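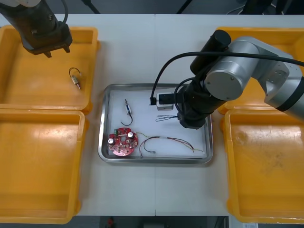
Figure 3. Plastic and steel trays on a white tabletop.

3.2 Tray type and sorting errors

Small parts get lost in the handling between goods-in and the shelf, and most of the repair shops we visited had no fixed way of laying them out. Litcombe used old biscuit tins. Ranis used whatever was clean. Fahmy's earlier survey of the Litcombe stores put misplaced items at 14 per month, nearly all of them under the size of a thumb. Colour of the container matters more than we first thought: a small part with a silver-and-brass body, like the one in the upper-left tray of Fig. 3, stands out well against orange-yellow plastic, and much less well against bare steel under strip lighting. Thin dark wire the same. Sloped inner walls also help, as the part can be slid up the side with one finger and does not have to be pinched off a flat base.

We logged 1,517 returns over the trial period, across both shops. Of these 800 went through coloured trays and the rest through the shops' usual containers (tins, lids, one baking sheet). Staff were told to work at their normal pace. Errors were counted at the shelf by Nanayakkara, who did not know which container a part had come from. A return counted as an error if it was in the wrong bay, or in the right bay with the wrong label. Missing labels were left out, see 3.4.

Two problems. First, Ranis ran short of labels in December and for a while wrote them by hand, which probaly pushed up the error rate for both groups. Second, the morning shift at Litcombe is more experienced than the afternoon one and we could not swap them over. We have kept the shifts apart in the tables for that reason. Pooling them gives a bigger gap but we don't trust it.

Cost was low in both shops. Shelf space less so. Trays that do not nest take up room, and at Ranis they ended up stacked on the window sill by the second week. Staff liked them all the same. Several asked for lids. One wanted a deeper tray for springs, which jump.

The Calvo labelling scheme was tried alongside on a batch of 500 returns and is reported seperately in section 4. The Talum scheme was dropped early on, its codes being too long for the smaller tags. No attempt was made to test tray colour and label scheme together; numbers too small at either site.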